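Kapitel 11
Ordnung im Haushalt: Wie Dinge ihren Platz bekommen

Von Hartmut Ostermann
11. April 2020
14 Kommentare · 2 Mal geteilt

Wer einen Haushalt führt, trifft jeden Tag sehr viele kleine Entscheidungen über Gegenstände. Wohin kommt der Schlüssel, wohin die Post, wohin das Nähzeug? Die meisten dieser Entscheidungen bemerken wir nicht. Wir bemerken sie erst dann, wenn wir etwas suchen müssen.

In diesem Kapitel behandeln wir das Aufbewahren als einen Teil der Hauswirtschaftslehre. Im vorigen Kapitel haben Sie gelernt, wie man Vorräte plant. Jetzt geht es um Dinge, die nicht verbraucht werden und die deshalb über Jahre in der Wohnung bleiben. In einer mittelgroßen Wohnung können das bis zu 2.000 Stück sein, wenn man auch das Besteck und die Knöpfe mitrechnet.

Wir unterscheiden zwischen dem offenen und dem geschlossenen Aufbewahren. Offen steht alles, was man ohne einen weiteren Handgriff nehmen kann, zum Beispiel auf einem Regal oder an einem Haken. Geschlossen ist alles, was hinter einer Tür, in einer Schublade oder unter einem Deckel liegt.
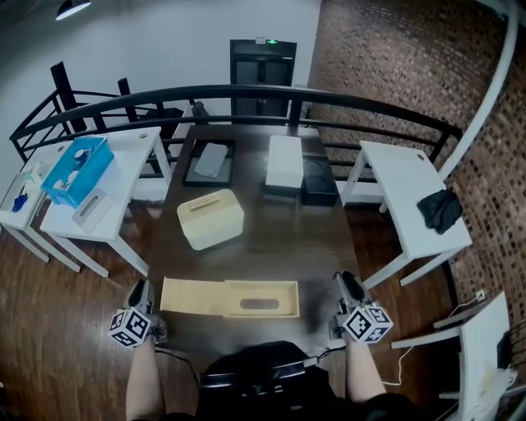
Das geschlossene Aufbewahren schützt vor Staub und vor Licht, es verlangt aber ein gutes Gedächtnis oder eine gute Beschriftung. In dem Dorf Susenier, wo ich als junger Lehrer gewohnt habe, schrieb meine Vermieterin den Inhalt mit Bleistift auf die Unterseite von jedem Deckel. Diese Methode ist alt und ich empfehle sie noch immer. Ein Etikett auf der Vorderseite ist leichter zu lesen, es löst sich jedoch nach einigen Jahren.

Ein dritter Begriff, der in diesem Kapitel oft vorkommt, ist die Greifhöhe. Damit ist der Bereich zwischen Hüfte und Schulter gemeint. Was täglich gebraucht wird, gehört in diesen Bereich. Schwere Dinge gehören nach unten, leichte und seltene nach oben.

Nach dem Lesen sollen Sie die Begriffe offen, geschlossen und Greifhöhe erklären und für einen Raum Ihrer Wahl einen einfachen Plan zeichnen können. Die Vorlage für den Plan finden Sie auf Seite 322. Bitte zeichnen Sie mit Bleistift, denn der erste Plan wird fast immer geändert.

Zuletzt aktualisiert: im April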